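Sat 25 November

Notes on our recording rules, revision 6

Adi Teoh asked me to write down the rules we use for tabletop demonstrations with the hand-held gripper, mostly so that the Plomska and Clerko groups stop keeping separate versions. These are the ones that survived the June review.

Marker first. The fiducial has to be in view at the start of every take. If the first 60 frames have no detection, the take is rejected by the script and no one looks at it again. Do not tape markers over a corner or onto anything soft. A bowed marker still decodes but the pose is bad, and bad poses are harder to find later than missing ones.

Lens calibration is per device. The wide lens bends straight edges hard near the border, and a calibration file copied from another unit will look fine in the center and be wrong everywhere else. We lost 100 takes to this in June. File names now carry the device number, and the loader refuses a mismatch.

Head camera and gripper camera start from the same trigger. If one is restarted, restart both. Correcting the offset by hand afterward is not allowed. Take 987 is the reason this rule is written in capitals in the Kramer copy.

Operators: keep sleeves clear of the finger travel, and hold still for a moment before the first reach. Faces that appear in the gripper view are blurred before anything leaves the building. The consent form covers recording only, so sharing needs the second form.

Objects go on the table before the trigger. Nothing is added mid-take. Sharp items stay out of the reach path unless the task calls for them.
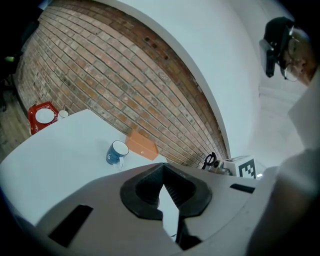

Gripper view of the table, with the marker on the white box by the wall.

Still open: whether the tray should count as one object or as a tray plus its contents. Clerko logs it as one, Plomska splits it. I prefer splitting, but the label tool makes that slow, and Adi wants it settled before revision 7.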